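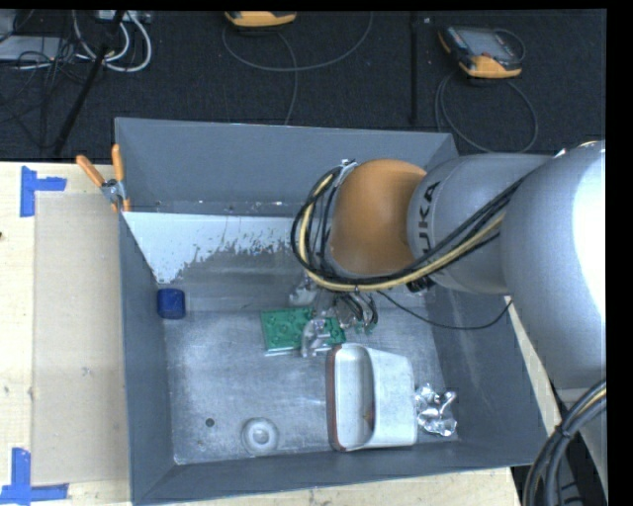

**Cable bundle pulls tight on our picking arm – how much slack should it have?**

Posted by Gultden, 15 May 2021

We have a small arm picking mixed parts out of a bin. The gripper cables are tied along the outside of the arm. When the wrist turns most of the way around, the bundle goes tight and the gripper drops out with a signal fault. It faulted 7 times last shift. How much slack do I need, and where should it go?

**Hellov**

Put the slack at the wrist. Jog the last axis slowly to both ends of the range your program uses, and set the loop so it still has a visible bend at the worst end. Clamp the bundle on the link before the wrist, then leave it free up to the gripper. Our loop is 145 mm longer than the straight run. Yours will be different, so measure it. Check that the loop can't catch the bin wall when the arm reaches into the corners.

**Skavetti**

just buy a dress pack. we fought with zip ties for nearly 5 months and it was never right

**Inger Þorgeirsson**

I agree with Hellov on the loop, but look at the connector too. If it has been pulled that many times, a pin may be loose or a wire broken inside the jacket. Power down, unplug it, and check each wire with a meter while you bend the cable by hand.

Then limit the wrist in software. Ours kept taking the long way around until we narrowed the range on that axis. We redid the ties in October – snug, with the tails cut flush – and I go over them whenever we change the gripper fingers.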